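主题：Re: [茶水间] 杯架到底要不要留

各位好：

回复下面引用的那封。先说结论：杯架留。理由比结论长，赶时间的可以直接拉到末尾看照片。

> 各位，
>
> 茶水间台面的面积是固定的，东西却一直在长。烤箱、沥碟架、纸箱，现在又多了一个木头杯架，上面一共挂不了几只杯子，底座倒是方方正正占了一大块。我的意见有三：
>
> 一、杯架撤掉，杯子各自收回工位；
>
> 二、烤箱靠边，不要横在大家放饭盒的地方；
>
> 三、白板笔不是厨房用品，请不要再出现在盘子旁边。
>
> 另外，我上个月在 Permont 那边看到他们的茶水间，台面上什么都没有，非常清爽。供参考。

逐条来。

**关于杯架。** 说它占地方，我不争，它确实占。但请回忆一下没有杯架的年代：杯子统一倒扣在一块抹布上，抹布的年龄没人愿意打听。每天早上翻起一只杯子，杯口带着一圈水印，闻起来像六月的地下室。后来有人提议用纸巾垫着，于是我们用掉了相当可观的一批纸巾，杯口照样有味道，只是多了点纸屑。

杯架是我从 Stamell 的清仓柜台买的，没有走公账，所以“浪费经费”这一条可以从讨论里拿掉了（是的，上一轮有人写了，我看见了）。它的道理很简单：杯口朝下，四面透风，不挨台面。倒扣的杯子也是杯口朝下，可它下面是抹布。差别全在这里。

至于“杯子各自收回工位”，这办法我们试过，历时 2 周。结果是一部分杯子去了工位再没有回来，另一部分回来的时候里面已经有了生态。我不点名，当事人知道那只杯子后来是怎么处理的，连同里面的勺子。

也有人私下跟我说，木头受潮会发霉，不如换金属的。这话有理。Plestari 有一款不锈钢的，我看过，挂钩是弯的，有点像衣帽间里那种，杯子挂上去会转，转着转着就跟隔壁碰上，叮的一声，整个下午都有。木头的闷一点，我喜欢闷一点的。要是哪天真发霉了，我负责扔，也负责道歉。

**关于烤箱。** 这条我部分同意。它块头不小，门又要往外开，放得不对，开门时就得有人端着饭盒往后退。我的建议：烤箱放在左手边，门朝里，留出中间一块给人放东西。这样开门的时候门落在自己地盘上，不会磕到别人的汤。至于为什么不干脆贴墙，请自己去试一次用完以后摸一摸外壳，然后再来回这封邮件。

顺便提一句，烤箱里的渣盘是可以抽出来的。我知道这对一些同事来说是新闻。抽出来，倒掉，擦一下，推回去。Shahbazi 那台旧的就是因为长期没有人知道这个秘密，最后一开火就有一股三年前的芝士味，吐司烤出来自带背景故事。

**关于沥碟架。** 原信没有单列，但提到了，我替它说两句。木头沥碟架比杯架更没有争议，盘子立着干得快，横着叠起来，中间那几只永远是湿的。请注意是竖着插进去，一格一只。有人喜欢在一格里塞两只，大概是觉得盘子之间需要陪伴。它们不需要。塞进去容易，拔出来的时候常常是两只一起出来，其中一只继续往下走。

大平底锅也请不要往沥碟架上搁。它不是为这个设计的，上次架子翻过去，动静传到了走廊另一头。锅洗完擦干，直接回柜子。

**关于白板笔。** 完全同意，我投降。它是用来在垫子上试位置的（哪样东西放哪儿，先拿笔比一比），比完应该回会议室。目前它还在茶水间，这是我的责任。不过我也想指出，会议室那边三支笔有两支写不出字，所以它在厨房过得至少不比在会议室差。

**关于 Permont 的清爽台面。** 我也去看过。台面上确实什么都没有，因为全在柜子里。我替他们开了一次柜门，又替他们关上了，关的时候用了肩膀。清爽是有代价的，代价在门后面。

**我的提议，供大家拍砖：**

- 杯架放在台面靠里的位置，只挂当天用的杯子。过夜的杯子视为无主，第二天谁先到谁洗，洗了就归谁保管，直到有人来认领。
- 烤箱放左边，门朝中间。
- 沥碟架一格一只，干了就收，不要拿它当碗柜。
- 纸箱归纸箱，拆完压平，当天带下楼。
- 垫子继续铺着。台面划过一次，修那道划痕花了 300，够买好几块垫子了。这笔账是贴在柜门内侧的，欢迎查阅。
- 白板笔回会议室。我去送。

再补充一点预算上的事，免得又有人问。如果照原信的意思，把台面上的东西全撤掉，再装一层吊架，报价我要来了：497，不含安装。安装要另约，对方说要等 14 天左右，期间台面不能用。也就是说，为了让台面空出来，我们先要有一段时间没有台面。我个人觉得可以再想想，但如果多数人赞成，我不拦，我去楼下喝。

还有，关于“谁批准在台面上铺垫子的”：我。关于“为什么是棕色”：因为咖啡也是棕色。

台面照片如下。大小请自己点开，附件压得不厉害，手机上可能要等一等。

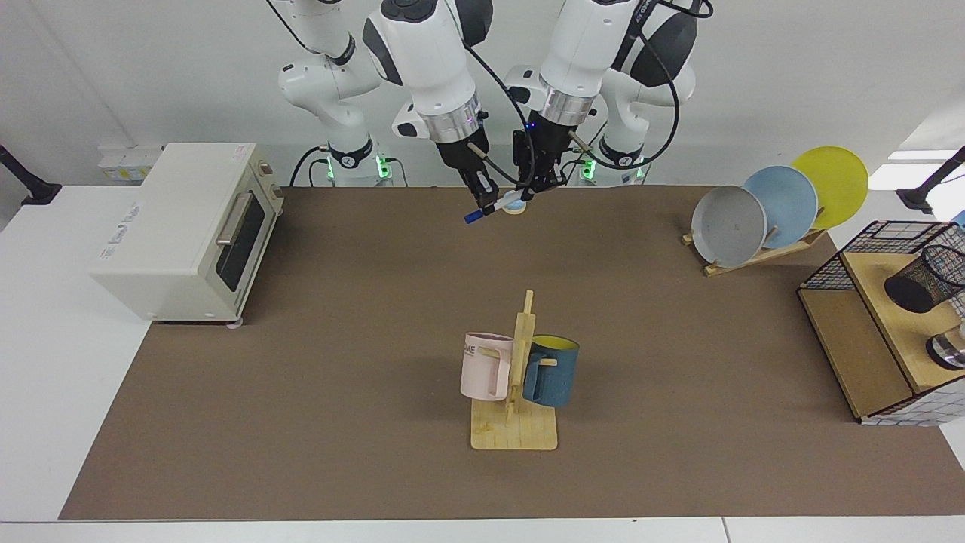
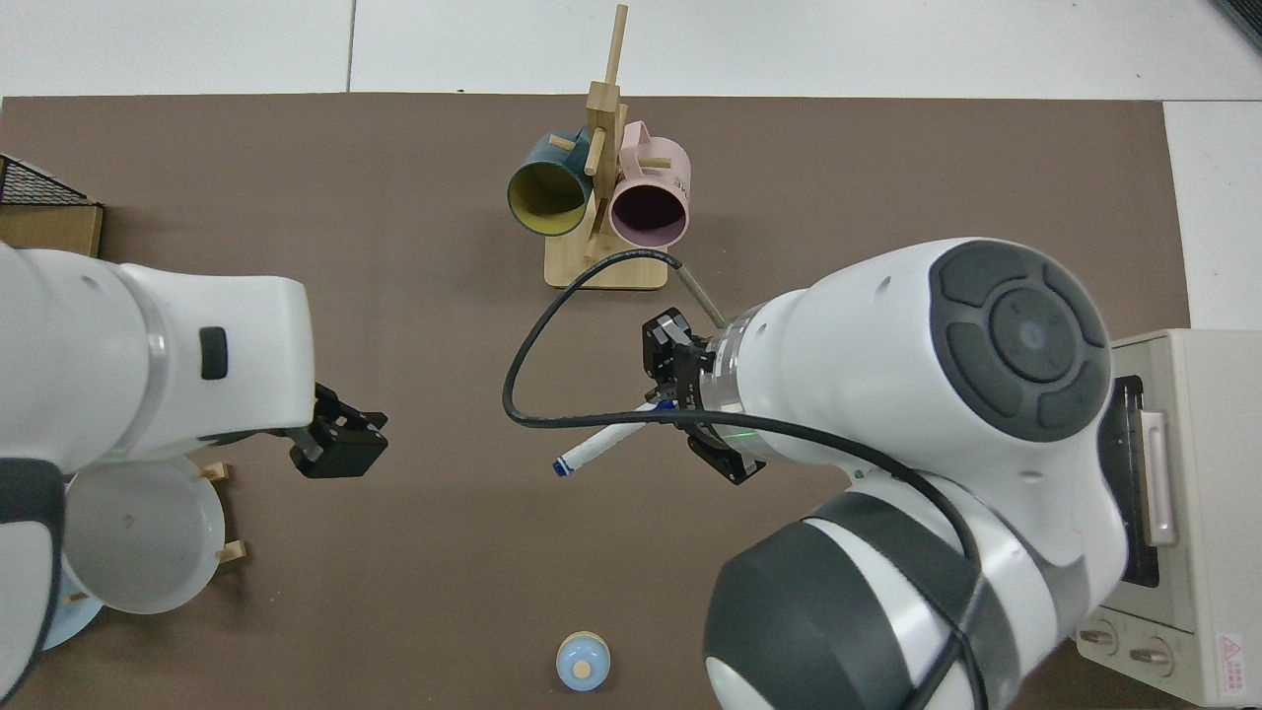
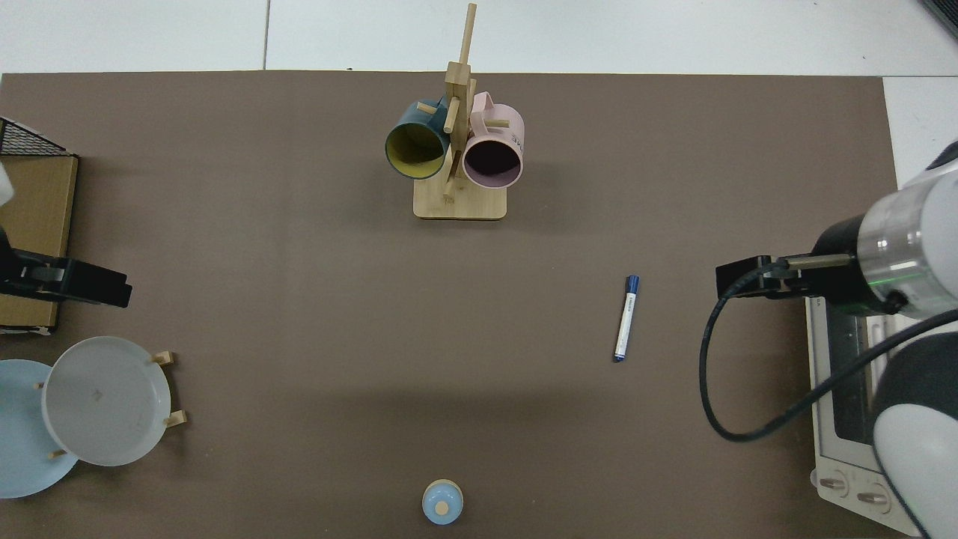
*三张都是同一块台面，都有木杯架和粉色杯子；烤箱看第一张，沥碟架看第三张。*

有意见请直接回列表，不要单独回我，上次单独回我的那几封互相矛盾，我没办法同时照办。没意见的也请不要回“收到”。

另：水池下面那瓶没有标签的液体，请主人认领。我闻过了，不是洗洁精。

2023年2月
茶水间轮值（这个月又是我）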